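Workbench notes, small meeting room, Willamside
Friday, October 14, 2022

I said I would write this up before the weekend, so here I am with the last of the coffee, putting down what we know about the white table and its stain. Anyone who has sat down to lunch there since June has an opinion about it, and I have listened to all of them (Vicente Cáceres has two, and they disagree with each other).

The yellowish mark is near the back edge, the side toward the glass wall and the blinds. It is faint, and on a gray afternoon you could miss it, but once you have noticed it you go on noticing it. There are gray smudges over the rest of the top as well. I take those for ordinary wear, the kind that comes from sleeves and bags and sliding things across instead of lifting them, and I am as guilty as anyone.

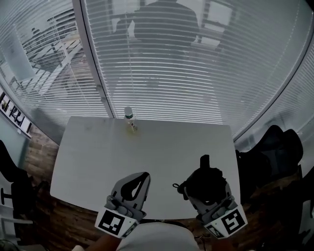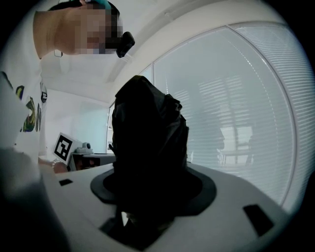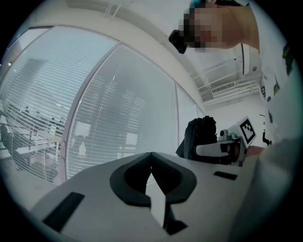
Renato Montecinos
Workshop lead, furniture and finishes

The little bottle with the white cap and the green band is standing right on the stain in the first picture. Please leave it there until I have drawn a pencil line around the mark, as I would like to know on Monday whether it has grown. Vicente thinks the bottle leaked. I am not so sure. The table came to us secondhand from the Grinddale office, and I have a dim memory of a yellow patch on it the day we carried it up the stairs, though I was mostly looking at my feet at the time.

What I would like to try, in this order:

Warm water and a drop of dish soap, soft cloth, left to sit a few minutes. Do the smudges at the same time.

Baking soda paste on the stain only, wiped off gently. No scouring pads! We dulled a whole corner of the Nostadell bench that way and I still feel bad about it.

The 400 grit paper stays in the drawer, and so does the 500. I know it is tempting. We haven't settled what the top is finished with, and I would much prefer a faint stain to a bald patch.

If none of it works we live with it, or put a plant there. I did look up a new top in the Urrutia catalog and it comes to $2,233 with delivery — a lot of money for a mark that faint, and I closed the page again.

Two smaller things while I am at it. The black chair with the tall back gets pushed hard against the table on the right side, and I want to check the edge there for dents once the things piled by it have gone home with their owner. And the blinds could do with a dusting, top slats especially. I will bring the lambswool duster from my house, the good one, and would like it back afterward.

Vicente, if you get to the soap and water before I do, write down the time and how it looked once dry.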